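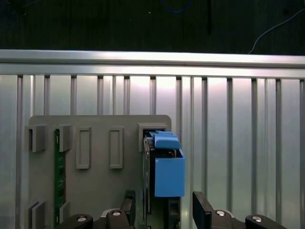
Home | Course Outline | Handouts | Reading | Assignments | Contact

Work and Automation
Handout 5: The board cell at Clenard, and the people who work next to it

Please read this before we meet, and bring it along, since we'll be marking it up together. It runs longer than the other handouts and I make no apology for the length, as the Clenard visit gave us more to talk about than any other stop this term. Those of you who missed the bus to Serkbridge will find enough below to follow the discussion, and those who came can check my memory against your own notes. If you remember something differently, bring that too!

1. Where we are in the course

In the first part of the term we talked about automation mostly from above: output, wages, which kinds of jobs shrink and which ones grow. All of that matters and it will be on your final paper. But after a few weeks of charts it gets easy to forget that a job is a person standing somewhere, with sore feet or a good stool, doing one particular thing with their hands. So for this unit we go down to the level of the bench.

Clenard repairs and tests control boards for heating and ventilation equipment. It is a middle-sized shop. The boards come in from the field, get cleaned, repaired, and tested, and go back out. Testing used to be done entirely by hand. A tester would take a board from the rack, slide it into a slotted holder, connect it, run the check, write up the result, and take it out again. Now a robot arm does the loading and unloading on one of the lines, and the testers have been given other work around it.

2. The task, before and after

Let me go slowly here, because the most common mistake I see in papers is treating "the job" as one lump. It is really a bundle of tasks, and a machine nearly always takes some of the bundle and leaves the rest lying there for somebody to pick up.

Think about what it takes to put a circuit board in an upright holder. The board has to be lined up with the opening and kept straight on the way in. You feel for the place where it starts to slide. You hold it by something sturdy and keep your fingers off the small components. A practiced tester does all this while talking about her weekend. For a gripper with two fingers it is a fussy piece of work, and a good deal has to be arranged in advance so that it can be done at all.

At Clenard the arranging was done largely by the testers themselves. On the cell we looked at, the slot brackets sit on a flat gray plate, and the dark board has a blue 3D-printed part on top of it. I would like you to keep that blue part in mind whenever you read a sentence like "the robot handles the boards." Somebody had to think about the shape of the board and how it could be handled, then draw a part, print it, try it, and very likely throw the first few away. That is work too, and before the cell came in there was no such work in the building.

So the bundle changed roughly like this.

Before: fetch board, load, connect, run test, read result, record, unload, decide what to do with failures, argue with the repair bench.

After: stock the trays, start the run, watch for a bad load, clear it, fix or replace worn holders, decide what to do with failures, argue with the repair bench.

You'll notice that the last two survived untouched. The testers brought this up with a good deal of pride, and I think they were right to.

3. What the testers told us

We sat with the group in the break room for most of an hour (thank you again to those who brought the donuts). I promised not to attach names to anything, so these are from my notes and given in no special order.

Several people said their wrists were better. One had worn a brace every winter and had stopped wearing it. I don't want us to skip past this on the way to the more complicated material. Pushing boards in and pulling them out all day is hard on the body, and when a machine takes that over it is a real gain to a real person.

Several people, and some of them were the same people, said the day felt longer. When you load by hand you have a rhythm, and the rhythm carries you along to lunch. Watching for a bad load has no rhythm to it. You wait, and you have to stay sharp while you wait, and then you have a burst of fiddly trouble to sort out, and then you wait again. One tester compared it to minding a toddler near a swimming pool, and the whole table laughed and then got a little quiet.

There was also a disagreement over skill. The older hands felt that newer people would never learn to tell a bad board by the way it went into the slot. Apparently a slightly warped board drags, and you know it in your fingers before any test is run. The newer people answered that they were learning things the older hands had never been asked to learn, such as how to set positions and redraw a holder. Both sides seemed to me to be describing the same shop accurately.

4. Who decided, and when

The cell was planned in February. The testers heard of it in a short meeting at the end of a shift, and the first version was set up without them. It did not go well. The holders were too tight for boards that had been repaired, because a repaired board may carry a bit of extra solder near its edge, and whoever drew the holders had been working from new boards. Any tester could have told them so.

After that, management put three testers on the project for part of each week, and this is the arrangement we saw. They redrew the holders and changed the order in which boards are brought to the cell. They also asked for, and got, a rule that a tester can stop the cell at any time and doesn't have to fill out a form afterward. I'd like us to spend some time on that rule. It costs the company very little, and it came up in our conversation more often than pay did.

Pay did come up, of course. The three testers on the project went up a grade. The others did not, although their work has changed as well, and that was still being argued over when we visited. I have no neat answer for you. Compare it with the Hijazi case from Handout 3, where everyone on the line was regraded together, and ask yourself what made that possible there.

5. A few terms to have ready

Task bundle. The set of separate tasks that make up a job as a person really does it, including the ones missing from the job description.

Leftover work. Tasks that stay with people after a machine takes the rest. Leftover work may be the most interesting part of the old job or the dullest, and usually you can't tell which until you ask.

Preparation work. Everything done to the parts, the holders, and the layout so that a machine can manage the task. It is often done by the people whose task it was, and it is often left out of the cost estimate.

Tending. Staying near a machine in order to step in. Please don't write "monitoring" in your papers if you mean tending. Monitoring makes it sound as though the person is sitting comfortably with a cup of coffee, and our friends at Clenard were on their feet.

6. Questions for our discussion

Pick two and come with something written down - half a page is plenty, and messy is fine.

Take a job you have held yourself, paid or unpaid, and list its task bundle as honestly as you can. Which parts would you have handed over gladly? Which would you have missed?

The feel of a warped board sliding into a slot is knowledge, but it was never written down anywhere at Clenard. Whose responsibility is it to keep that knowledge going, if it should be kept?

Suppose you had been in charge of the first meeting with the testers. What would you have brought into the room with you, and what would you have left undecided?

Is the tester who redraws the holders still a tester? Does it matter what we call her, and to whom?

7. For next time

Read the Fesness packet, the whole thing if you can manage it, and otherwise the interviews at the back. Fesness is a warehouse, so the work is very different, but you'll hear some of the same sentences coming out of people's mouths, nearly word for word in one or two places. Mark them when you do.

Short papers on the Clenard visit should be 796 words or fewer. Yes, that is an odd number, and it comes from the size of the box on the department's form, which I've asked to have changed more than once. If you are stuck on a topic, come by during office hours after 3 and we'll talk it through. I would much sooner spend twenty minutes with you over a half-formed idea than read a finished paper you didn't enjoy writing.

Related handouts
Handout 3: Regrading the line at Hijazi
Handout 4: What counts as a skill?
Handout 6: Fesness, the warehouse interviews
Handout 7: Pace, breaks, and the right to stop
How to take notes on a site visit

Contact the instructor | Copyright Work and Automation course | Back to top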